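From: Kartini Latuheru
To: Clivstead workroom list
Subject: Re: [workroom] Floor and cables, before we move the tables back

Hi all,

Wouter wrote:
> I'm in favor of leaving the room as it was in February, with the
> tables pushed to the wall. What I can't work out is the power.
> Every time I roll my chair back I go over a cord. Does anyone have
> a plan for this, or do we just buy more tape? Also, are the new
> planks OK under chair casters? Kurniawati thought we might need mats.
>
> Wouter

Oh, I have so many thoughts on this! First, the floor. I love it. I was the one who grumbled about wood-look planks when we voted, and I take it all back. The gray-brown hides dust so well that I swept on Tuhumury's advice with one of their flat microfiber heads and was amazed at what came up. It took me 26 minutes for the whole room, including moving the chairs, and I wasn't even hurrying.

On casters: the hard plastic ones will leave marks sooner or later. Soft rubber wheels are the way to go, and Mustodlow sells them in sets that push straight into the old stems (I paid 41 for mine, and they roll like a dream). So no mats, Kurniawati, unless you really want one. They curl up at the corners and then you trip on those too.

Now the power. Tape is fine for an afternoon, but it leaves gunk on the planks and I've spent enough time with a rag already. What I'd love to do is get the strips up off the floor completely. The tables with the black metal legs have a crossbar down there, and a crossbar is a gift — you can run cable along it with reusable ties and drop down only once, right by the wall.
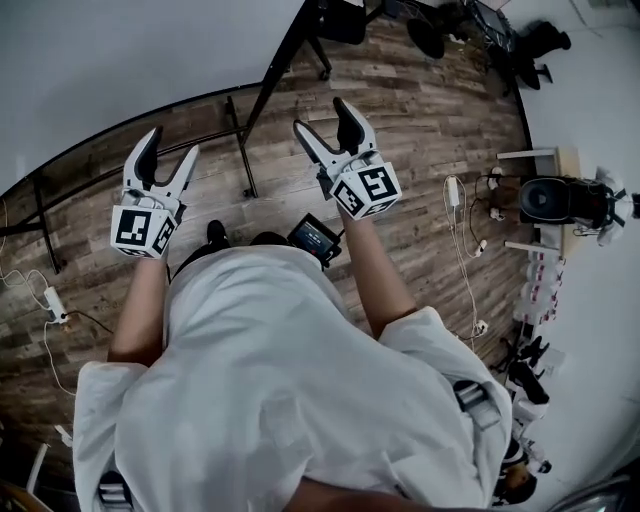

The white strips and adapters are the ones I'd start with, and the cables that wander across toward the wall could go in a flat floor cover if they can't be rerouted. Yaowalak has a roll of the gray kind left over from the Vemano job and says we can have it. I held a piece against the planks and it's a lovely match!

One more thing while I have you all: the boxes along the wall. I'm happy for them to stay in a row, but could we leave a hand's width behind them so the outlets can be reached? Intan, you know which ones can go up on the shelf.

I'll be in from 4 p.m. with a bag of ties and my good scissors, and anybody who likes crawling under tables is very welcome.

Kartini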